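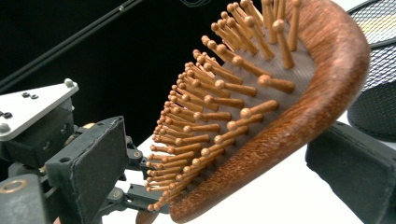
Ticket 1472: Almohadillas de espuma de la pinza manual, reposición y presupuesto

Estado: abierto, pendiente de aprobación de compra
Solicitante: Eleri Skyrme
Equipo: pinza manual Tronari
Prioridad: media

Descripción
La espuma negra de uno de los dedos tiene los bordes deshilachados. Con el cepillo de madera, un dedo apoya en las púas y el otro en el dorso. Necesito saber si compramos solo las almohadillas o si entra en el presupuesto de junio un juego completo de dedos.

Registro

Entrada 1 (Eleri Skyrme)
Pedido precio a Plellton. El juego completo sale por 800 euros, portes aparte. Las almohadillas sueltas están a 33 euros el par, y el plazo de entrega es de 14 días en los dos casos.

Entrada 2 (Compras)
La partida de consumibles cubre las almohadillas. El juego completo pasa a inversión y requiere una segunda oferta. Se ha escrito a Stellance. ¿Cuántos pares hacen falta?

Entrada 3 (Eleri Skyrme)
Dos pares por pinza: uno para montar y otro de repuesto. Antes de cerrar el pedido hay que confirmar el grosor de la espuma, porque el catálogo de Plellton lista dos y no indica cuál corresponde a nuestro modelo.

Entrada 4 (Taller)
Los brazos articulados no están incluidos en ninguna de las ofertas. Si se piden dedos nuevos, comprobad que los taladros coincidan con los actuales. En el proyecto Rana hubo que devolver un juego por eso.

Entrada 5 (Compras)
Stellance no fabrica almohadillas sueltas. Queda Plellton como único proveedor para esa línea. La oferta de los dedos sigue sin llegar.

Pendiente
- Medir el grosor de la espuma (Eleri Skyrme)
- Reclamar la oferta de Stellance (Compras)
- Enviar a Plellton el plano de taladros (Taller)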